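Same Four Bands: Who Gets Booked at Usau
Project report, Lina Daher and Tamer Zein

1. What we wanted to know

The Usau festival calls its lineup "a fresh harvest" every year. We went through old posters to see how fresh. Of the 373 slots we logged, Hornamitz had played enough to qualify for long service leave.

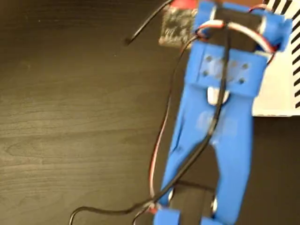 Booking, according to Anitha Pisharody, who did it for two seasons, starts with who answers the phone. Skunel answer the phone. They also draw 300 people on a wet night, and a promoter with a 2000 capacity paddock remembers that. We sorted our poster notes in May on a dark brown wooden tabletop with streaky grain, a poor colour for finding black guitar picks. Headliners went left, everyone else went in the pile marked "2 pm".

2. Problems

Three posters listed "special guests". We coded these as Hornamitz and were later proven right twice. 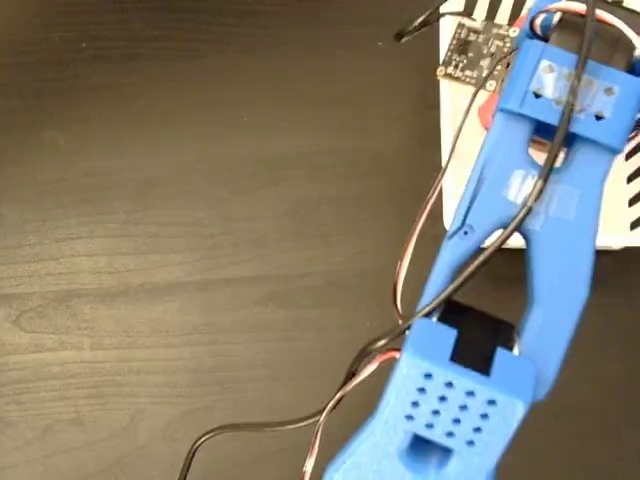
3. What we'd do differently

Ask the bands. Salameh replied to our email the day after we finished, at length, with grievances.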